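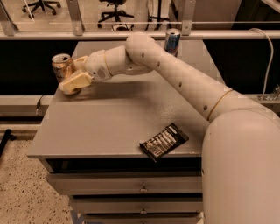 Filed by Fahad Dogar, Student Project Lead, Kotholm Technical Institute
Reviewed by Saqib Warraich, Laboratory Instructor
Opened 17/08/2021

Ticket 449: Arm loses grip on beverage cans during the sorting exercise
Course: Introduction to Automation, Summer Project
Station: Cheema bench, Automation Laboratory
Category: Gripper and motion control
Priority: Normal
Status: Resolved, with one follow-up item

Summary of the problem

The student team assigned to the Cheema bench reports that the arm does not hold beverage cans reliably while carrying out the sorting exercise. The exercise requires the arm to pick up a can from the top of the drawer cabinet, raise it clear of the surface, and place it in the bin for its group. The fault appears only with cans. Flat packages placed on the same surface are handled without difficulty.

The team first noticed the fault during a practice run of the full program, which the project calls Inari. The can was grasped correctly, lifted a short distance, and then rotated between the fingers until it fell back onto the cabinet. The program continued to the bin with the gripper closed and reported the item as delivered.

Conditions at the time of the report

The arm was running the standard classroom configuration. No changes had been made to the controller since the previous session. The gripper fingers had been cleaned in accordance with the bench checklist. All cans used in the exercise are empty and rinsed.

In the test arrangement, a gold-colored can lies tilted on its side in the gripper, with the lower finger against the body of the can from beneath and the upper finger over it. A blue and silver can stands upright near the rear edge of the cabinet top, and a flat black package lies at an angle in the foreground. The team was asked to keep all three item positions in the program, as the final assessment uses a mixed set.

Steps to reproduce

1. Start the controller and bring the arm to its home position.
2. Load the Inari program and select the can routine.
3. Place one empty can on its side within the marked pickup area.
4. Run the routine at classroom speed.
5. Observe the can between the end of the lift and the start of the turn toward the bins.

Expected result: The can remains fixed between the fingers until the release command.
Observed result: The can rotates in the grip. In 19 of 60 trials it was dropped before reaching the bin.

Log of work

Entry 1, F. Dogar
The team suspected a weak grip and raised the closing force by one setting. The cans were then dented at the point of contact, and the rotation was not reduced. The force was returned to its original value. Students are reminded that the closing force may be changed only with the instructor present.

Entry 2, S. Warraich
I have reviewed the trial sheet. The drops are not spread evenly across the trials. Nearly all of them occurred when the can had been placed with its top facing away from the base of the arm. Please repeat the test with the orientation written down for every trial. Please also record where along the body of the can the fingers close. A general note such as "middle" is not sufficient for this purpose.

Entry 3, F. Dogar
The test was repeated as requested. When the fingers close near the midpoint of the can, it is held. When they close nearer to one end, the can begins to turn as soon as it leaves the surface. The pickup point in the program is a fixed position measured from the corner of the cabinet, and it takes no account of the direction in which the can is lying.

The team also checked the position of the cabinet. It had been moved slightly toward the railing, and the taught positions no longer matched the surface. We are unable to establish when it was moved. The cabinet has been returned to its floor marks.

Entry 4, S. Warraich
Restoring the cabinet is correct and should be done before any further changes to the program. Please reteach the corner reference and run the routine again. I would also ask the team to examine the pause after closing. The trial sheet gives no value for it, and I suspect the lift begins before the fingers have finished moving.

Entry 5, F. Dogar
The corner reference has been taught again. The pause after closing had been set to zero by a student attempting to shorten the run time. It has been changed to 2000 milliseconds, the value given in the course handout. With both corrections in place, cans lying in either direction were carried to the bin without a drop for the rest of the session.

A second routine was added to handle a can that is standing upright. It approaches from the side at a lower speed. The team from the Kengate bench has asked for a copy, and I have placed it in the shared course folder with a note stating that the corner reference must be taught separately at each bench.

Cause

The fault had two causes. The cabinet was out of position, which moved the point of contact toward one end of the can. The pause after closing had been removed, which allowed the lift to begin early. The gripper hardware was inspected and no defect was found.

Resolution

The cabinet was returned to its floor marks, the corner reference was taught again, and the pause after closing was restored. The closing force remains at the original classroom setting.

Instructions to students at this station

Confirm that the cabinet is on its floor marks before starting the controller. Keep all three drawers fully closed while the arm is in motion. Do not alter timing values in the shared program; make a personal copy and enter the change in the bench log. Stop the arm and inform the instructor if a can is dropped, and do not reach for the item until the stop has been confirmed.

Follow-up item

The program still reports an item as delivered when the gripper arrives at the bin with nothing in it. The team is to add a check of the finger position before release. If the fingers have closed beyond the width of a can, the program must stop and display a message. This work is assigned to F. Dogar and is due at the first laboratory meeting in September. It will be tracked under this ticket number.

Instructor's closing note

The repair is accepted. The trial sheets are to be included in the team's project report, including those from the first round of testing. S. Warraich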